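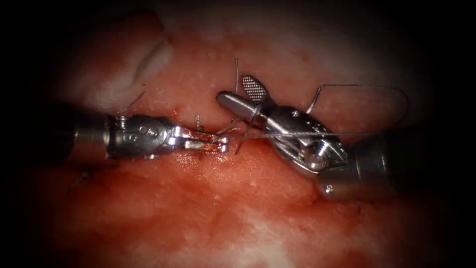

School of Nursing and Allied Health, Kallirbridge: Foundations of Care

Lecture 12: How wounds heal
Notes to go with the lecture. Last updated 5 December 2024.

Read these before the practical session if you can. The anatomy of the skin was covered in the last lecture and is only mentioned in passing. Drug names and doses come later in the course.

What counts as a wound

A wound is any break in the normal structure of the skin or the tissue under it. The word covers a paper cut, a burn, a surgical incision and a leg ulcer that has been open for two years. The body uses much the same set of steps to repair all of them. The differences lie in how much tissue has been lost, how clean the area is, how good the blood supply is, and what else is going on in the patient.

Acute wounds are expected to pass through the stages of healing in a fairly orderly way. Chronic wounds have stopped at one stage, most often inflammation, and stay there until something changes. There is no single agreed cut-off in weeks, and you will see different ones in different textbooks. For this course, describe a wound by how it is behaving as well as by how old it is.

Three ways a wound can close

Primary intention. The edges are brought together soon after the injury or at the end of an operation, with sutures, staples, glue or adhesive strips. Little tissue has been lost and the gap to be filled is small. The scar is usually narrow.

Secondary intention. The wound is left open and fills from the base upwards. This is used where there is too much tissue loss to bring the edges together, or where closing would trap infection. It takes longer and leaves a larger scar.

Delayed primary closure, also called tertiary intention. The wound is left open for some days, checked, and then closed. Animal bites and heavily soiled injuries are often dealt with in this way.

Students often mix up the second and third. In both cases the wound is left open at the start. In the third there is a plan to close it later.

The four stages

The stages overlap, and one part of a large wound may be well ahead of another. The day numbers below are for a healthy adult with a clean wound.

Stage 1: Haemostasis. Damaged blood vessels tighten within seconds. Platelets stick to the exposed collagen and to each other and form a plug. The clotting pathway then lays down fibrin, which holds the plug together. The clot also acts as a rough framework for the cells that arrive later, and the platelets release growth factors that call those cells in.

Stage 2: Inflammation. Vessels near the wound widen and become leaky, and this accounts for the redness, warmth and swelling. Neutrophils arrive first and deal with bacteria. Macrophages follow over the next two or three days, clear away dead cells, and release the signals that start the next stage. Some inflammation is normal and needed. A slightly pink, slightly swollen edge on day two is no cause for alarm if the patient is otherwise well.

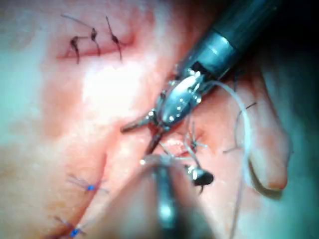
Stage 3: Proliferation. This starts at day three or so and carries on for two to three weeks. Fibroblasts move in and make collagen, at first mainly type III. New capillaries grow into the area. Collagen, capillaries and the loose material between them make up granulation tissue, which looks red and bumpy in an open wound and bleeds easily if rubbed. Cells at the edge spread across the surface to form new epithelium. They move best over a moist surface, and this is the main argument for modern dressings over leaving a wound to dry out in the air. In open wounds, myofibroblasts also pull the edges inwards.

Stage 4: Remodelling. Type III collagen is gradually replaced by type I, and the fibres line up along the direction of stress. The number of blood vessels falls and the scar fades. The process can go on for a year or more. A scar never gets back the full strength of unhurt skin; the usual textbook figure is 80 per cent at best. At the end of the first week the strength is very low, and a wound closed by primary intention is still relying on its sutures. Keep this in mind when a patient asks about lifting or sport.

What slows healing

Local factors:
Infection
Poor blood supply
Foreign material or dead tissue left in the wound
Repeated pressure, friction or movement
Tension across the edges
Too much or too little moisture
Earlier radiotherapy to the area

General factors:
Older age
Diabetes, especially when poorly controlled
Smoking
Low protein intake, or lack of vitamin C or zinc
Anaemia and heart or lung disease
Steroids, chemotherapy and other drugs that damp down the immune response
Obesity

You should be able to explain how each of these has its effect. For smoking, say that nicotine narrows small vessels and carbon monoxide takes up haemoglobin that would otherwise carry oxygen. For vitamin C, say that it is needed to make stable collagen. "Smoking is bad for healing" will get no marks by itself.

Sutures: what you need to know at this level

You will not be asked to choose a suture in first year. You will be asked to look after wounds that contain them, and for that you need a few terms.

Absorbable sutures are broken down by the body. They are used in deeper layers and sometimes in the skin. Non-absorbable sutures stay until they are taken out, or are left in for good where long-term support is wanted.

Monofilament is a single strand. It slides through tissue easily and gives bacteria fewer places to lodge, but it is stiffer and the knots need more throws. Braided suture is made of several strands woven together. It handles well and knots well, with a somewhat higher risk of harbouring bacteria.

Interrupted sutures are separate stitches, each with its own knot. If one fails, the rest hold, and one or two can be taken out early to let fluid drain. A continuous suture is one length run along the wound. It is quicker to place and spreads the tension evenly. If it breaks, the whole line may loosen.

Removal times depend on the site. The face has a very good blood supply and sutures come out early, commonly at three to five days. Over joints and on the lower leg they may stay for ten days to two weeks. Always follow the written plan in the notes, and check with the person in charge if there isn't one. 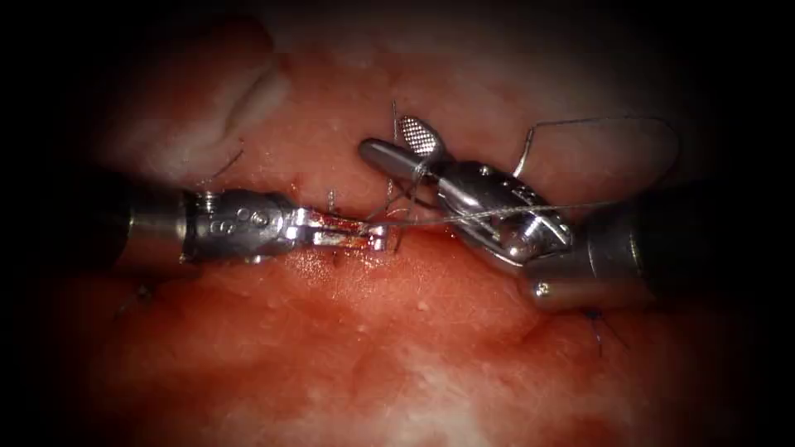

Complications

Infection. Look for spreading redness, increasing pain, heat, pus, smell, and fever. Pain that was settling and then gets worse is a useful early sign. On darker skin redness can be hard to see, so compare with the other side of the body and feel for warmth and firmness.

Haematoma and seroma. Blood or clear fluid collects under the wound. Small collections are often left alone. Larger ones stretch the edges apart and give bacteria a place to grow.

Dehiscence. Some or all of the layers come apart. In the abdomen, a sudden gush of pink, watery fluid may be the first sign and must be reported at once. If bowel can be seen, cover it with sterile dressings soaked in warm saline, keep the patient lying down with the knees bent, and call for help. Do not push anything back in.

Hypertrophic scar. Raised and red, but stays within the line of the original wound. It often settles with time.

Keloid. Grows beyond the original wound and does not usually shrink by itself. It is more common in people with darker skin, in younger adults, and on the chest, shoulders and earlobes. It often comes back if simply cut out.

Assessing and recording

Use the Brerno wound chart for all course work. Blank copies are in the tray in Room 361 and on the module page. Fill in every box, even if the answer is "none". Record the site, the length, width and depth, the type of tissue in the base, the amount and colour of any fluid, the state of the edges, the skin round the wound, and the pain score. Measure in millimetres. "Healing well" is not an assessment and will be sent back.

If the wound was closed, also write down the method of closure and the planned date of removal. Count sutures when you take them out and check the number against the notes.

Reading

The chapter on tissue repair in the course textbook, up to page 495. You can leave out the section on bone.
The Gonent reader, part two, on nutrition and healing.
Your notes from the lecture on blood and clotting.

Written assignment

Choose one of the general factors listed above and discuss how it affects each of the four stages. The limit is 3,000 words, not counting references. Hand in through the module page by the end of the first week of April. Late work follows the usual school rules.

The practical session is in the Carnegie building, ground floor. Short sleeves, hair tied back, no rings apart from a plain band. Bring a pen and a blank chart.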